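Toy library FAQ - Gandska branch

Quick answers, updated when I get a minute. Still stuck? Ask for Fredy Cárdenas at the desk.

How do I join?

Fill in the card at the desk, bring something with your address on it. One card per household. Grandparents can have there own.

What does it cost?

$20 a year. No charge per toy. We have 649 households signed up right now so please be patient on Friday afternoons.

How many toys can I take?

Four at a time, plus one big item (ride-ons, play kitchen, etc). Small stuff like balls and bricks goes by the handful, no need to list each one.
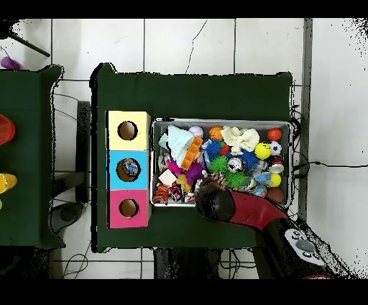 Puzzles count as one toy even if there are two in the bag. Board games same. Costumes don't count toward the limit in January, too many on the racks.

How long can I keep things?

Three weeks. Renew once by phone or at the desk. Not by text, we don't check it.

Something broke or got lost. Now what?

Tell us. Missing piece, no fee, just put a note in the bag. Whole toy gone, we ask for half the price. Please don't glue things yourself.

Do I have to clean toys before I bring them back?

Wipe down hard plastic with soapy water and let it dry. Anything knitted or cloth, leave it to us. Batteries out please.

Can I donate?

Yes, mostly. Complete, working, no recalls. No stuffed animals over knee height. Drop off at the side door on Yaman Street before 4 pm, not on the steps. Limit is two bags a visit, the back room is full.
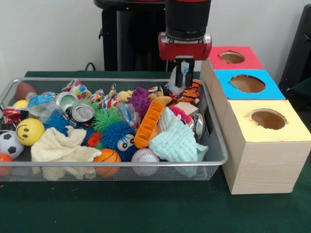
Can I return toys at Driritside?

Yes, small items only. Give it a couple days to show up on your card. Ride-ons have to come back to Gandska.

Do you do birthday parties?

Party box, $108 deposit, back in full when the box comes home. Book two weeks ahead, summer wekends go fast.

Parking?

Haltano lot across the street, first hour free. Stroller ramp is on the left side.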